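What an open day ought to measure

Uvura opened its handling lab to visitors for an afternoon in February, and I went because I have spent a good part of my working life specifying fixtures for small assembly lines. I'm in the habit of treating demonstrations with suspicion. A demonstration is an event arranged by the party with something to sell, run on parts that party chose, in front of people who have to catch a train. I came away thinking better of the work than I expected to, and worse of the way it was presented.

The tour was organized in two halves. Before the coffee break we were shown the Virnum cell, a fenced arm feeding moulded housings to a test fixture. It ran without a stop for the 55 minutes I stood near it, and the placard on the fence gave its previous day's count as 587 parts. Most visitors drifted away after a few cycles. Machines that do the same thing well are poor theatre.

After the break came the part of the program people had travelled for: the Zullby project, in which two-finger grippers are carried through a task by a person's hand, the motion is recorded, and the recordings are used to train an arm that later does the task alone. The presenter put the target at 200 recordings per object. The objects are ordinary ones – power strips, cord reels, drawer organizers, the sort of goods that pass through a returns depot in no fixed orientation.

I would argue that the power strip was the most instructive item on the bench, and that it got the least explanation. A housing from the Virnum cell arrives in a tray, in a known pose, with no part of it free to move. A power strip is a rigid body attached to a flexible one. The strip can be modelled in an afternoon. The cord can't, or at any rate not in a way that survives contact with a table. Every time the strip is lifted the cord drags, and the load at the fingers changes in a direction that depends on how it was lying.

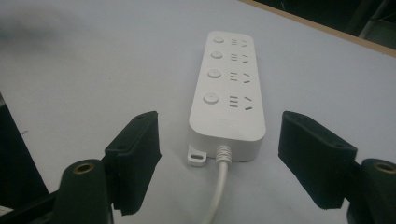 Power strip at the Zullby bench, fingers open on either side of the cord end.

An engineer's first instinct is to fix the approach: take the strip across its width, at mid-length, and let the cord trail. It's a sound instinct if the next operation is to drop the thing in a tote. If the next operation is to seat it in a carton with the cord folded behind, a mid-length grasp leaves the cord end unsupported and the strain relief takes the bend. A grasp nearer the cord gives better control of the bend and worse control of the far end, which will swing if the fingers slip. Neither is correct in general. The person holding the gripper makes this trade without much thought, and the case for recording people is that the trade gets recorded too.

The fingers had black foam pads, and I approve of the foam. Compliance at the contact forgives a few degrees of misalignment and is kind to a smooth matte case. It also wears, takes a set, and picks up dust, and its friction on the last day of a project will differ from its friction on the first. When I asked how often the pads were changed I was told "when they look tired". On a production line I would want an interval. In a training set I would want one more badly, given that the learned motion will have absorbed whatever the pads were doing at the time.

The face of the strip deserves a note as well. It carried four switches in a column with an outlet beside each. None of that affects the grasp, provided the fingers stay on the sides, but it matters a good deal to whatever is looking at the strip. A repeated pattern gives a vision system several nearly identical places to be wrong about. The slotted mounting tab and the cord exit are the features that tell one end from the other, and both are at the end where the hand is most likely to be in the way. I didn't hear this mentioned, and it would have interested the room more than the slide of future markets did.

My complaint about the presentation is narrow. We were shown 10 autonomous lifts of the strip and invited to applaud each one. We weren't told how the starting positions had been chosen, whether the cord had been laid straight beforehand, or what counted as a failure. In the runs I watched, the cord was straight or close to it. A lift with the cord looped under the body is a different problem, and one depot operator in our group said so, at some length. The reply was that looped cords were "in the roadmap". I have used that phrase myself and know what it is worth.

Compare the practice at Okonkwo, where I attended a similar afternoon some time ago. Their equipment was older and slower. But they handed the part to a visitor, asked for it to be set down any way the visitor liked, and wrote the result on a whiteboard, misses included. The board was ugly by the end of the session. I remember the numbers as modest, and I remember believing them, and my employer at the time placed an order on the strength of it.

I don't think Uvura was hiding anything. The staff answered every question I put to them, in most cases with more detail than was prudent, and the person running the bench volunteered that black cords gave them more trouble than white ones. A lab that talks that way has the figures. It should print them on a card and put the card on the bench: starting conditions, pad age, definition of a drop, attempts, successes. The Virnum cell had a placard with a count on it, and that was the machine in the building that least needed one.

If the lab opens again next year I'll go, and I'll bring a power strip of my own with three metres of cord that has been wound around a bracket since it was bought.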